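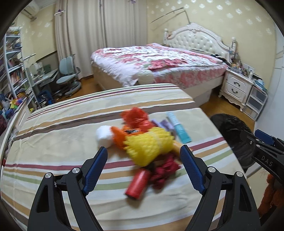
Toy pile on the striped sheet

Forum: Offshore Tackle and Rigging
Thread: Drag settings for 700 yards of braid on the Prakberg

buswood_skipper
Looking for numbers from people running the two-speed Prakberg on the Buswood grounds. Mine is spooled with 700 yards of 80 lb hollow braid and a 100-yard mono topshot. Strike is set at 22 lb on a full spool. In November I had a yellowfin take most of the line and the hook pulled. I suspect the drag was well over 22 by then. Does anyone back off, and by how much?

K. Yoshida
Drag at the line goes up as the spool empties. The torque at the washers stays the same and the radius gets smaller. If the line level drops to half the starting diameter, 22 lb becomes 44. Add water resistance on the belly of line and your hook has a lot more on it than the scale showed at the dock.
I back off to 16 once half the line is out.
Kazue Yoshida

tang_line
Disagree on backing off. A tuna going straight down has very little belly in the line. If you drop to 16 you add twenty minutes to the fight and feed a shark. I leave the lever at strike and follow with the boat.

buswood_skipper
Following wasn't possible. We were on anchor with two other boats close by.

deadbait71
What hook? A pulled hook at that pressure is often a light wire hook opening up. Check the gap against a new one.

buswood_skipper
7/0 circle, heavy wire. Gap is the same as new. I think it tore out.

K. Yoshida
tang_line, the straight-down case is fair for the last part of the fight. The first run is usually flat, and that is where the belly forms. It is also where he lost this fish.

tang_line
First run, maybe. I still wouldn't go under 18. My log shows 1,071 hours on this class of reel and most of my lost fish were chafed leaders, which is a time problem.

rail_rod
Has the OP tested on a partly empty spool? Pull off 300 yards in a field, tie to a scale, and read it at strike. Takes ten minutes. Also grease the washers. Dry carbon can stick at startup and read high.

buswood_skipper
Did the test this afternoon. Full spool 22. With 300 yards off, 27. With 500 off, 35. Washers were dry. I'll grease them and repeat.

deadbait71
35 is too much for a soft corner of the jaw. There's your pulled hook.

tang_line
35 is higher than I expected. Is that spool the narrow one?

buswood_skipper
Narrow, yes. I bought it secondhand on Trader and the listing didn't say.

K. Yoshida
The narrow spool loses diameter faster for the same yardage. I'd start at 18 and mark the lever position for 14 with a paint pen.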